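Research > Dress and Textiles > Working Papers

May 22, 2021 | By the Drundberg Clothing Studies Group

16 min read

4. How buyers talk about fit when they shop for reproduction dresses

We come now to the part of the study that we looked forward to most, and that gave us the most trouble. In Section 3 we set out how the circle-skirt and wiggle dresses sold by Flitetti and Mfaume were measured flat, on a table, and how those measurements were compared with the size charts on each shop's own pages. The present section turns to the people who bought the dresses and asks what they meant when they wrote that a dress "fit" or "did not fit." We had supposed, perhaps a little innocently, that this would be a matter of inches. A good deal of it was a matter of memory, of occasion, and of what a buyer had been told by a mother or an aunt about how a waist ought to sit.

4.1 Material

We read 70 long reviews, all of them left by buyers who had kept the dress for at least one season and had come back to the page to add something. Reviews of a single line were set aside, as were those that dealt only with shipping. We then wrote to the buyers through the shops and asked whether they would be willing to talk with us, and 13 very kindly said yes. Most of these talks took place by telephone in February, and several ran well past the hour we had asked for, with the dress fetched from the closet and described to us seam by seam. We are grateful for every minute of it.

The talks were loosely built. We began each one by asking the buyer to tell us about the first time she put the dress on, and after that we mostly followed where she led. Some wanted to talk about petticoats, and we let them (one of our best passages on skirt length came out of a very long story about a borrowed crinoline). Others had strong views on zippers, side seams and the proper place for a bust dart, and could say exactly where the dart on their own dress had gone wrong. 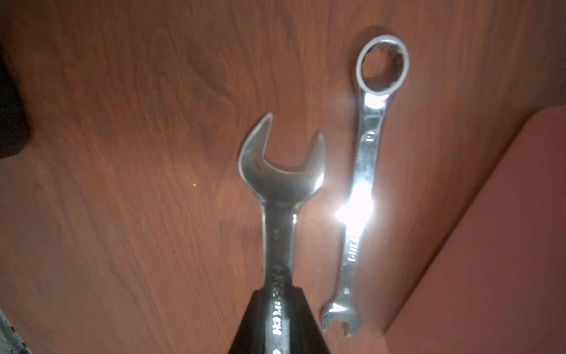
Figure 4. Two combination wrenches of different sizes on a wooden tabletop.

It was in these stories that we first noticed how seldom a buyer spoke of the whole dress at once. She spoke of the waist, and then of the bodice, and only much later, if she was asked, of the skirt. The skirt of a circle dress is forgiving and hardly ever fails anyone across the hips, so it makes good sense that it should drop out of the telling. The waist is another matter. Over 40 of the reviews mention it in the first two sentences, and many of them mention nothing else.

4.2 The waist as the place where fit is judged

A banded waist, of the kind that both shops favor, sits where the pattern maker has decided it will sit, and a buyer who is long or short in the body feels this right away. Several of the women we talked with had a waist measurement that matched the chart very closely and still sent the dress back, or took it to be altered, for the plain reason that the band landed on the lowest rib. One called hers "a lovely dress for my sister." The size charts give no help with this at all. Of the two shops, only Mfaume lists a length from shoulder to waist, and it does so at the foot of the page, below the washing instructions, where three of our buyers had never seen it.

We also found that buyers allow for the cloth in ways the charts do not. A cotton sateen with a little stretch was described as "true to size" even when our flat measurements came out small, while a stiff brocade with more room in it was called tight. We take this up again in Section 5, where the same words are set beside the ease allowances given in the Plernix pattern sheets.

4.3 Alterations

Of the women we talked with, 10 had changed the dress in some way or paid a dressmaker to do it. The commonest change was a small one, a shoulder seam lifted so that the bodice and waist rose together, and it was nearly always spoken of with pride. We had expected to hear these alterations told as complaints. More often they were told as the moment the dress became the buyer's own, and in two cases the altered dress went on to serve as the guide for the next purchase, laid out on the bed and measured before the order was placed.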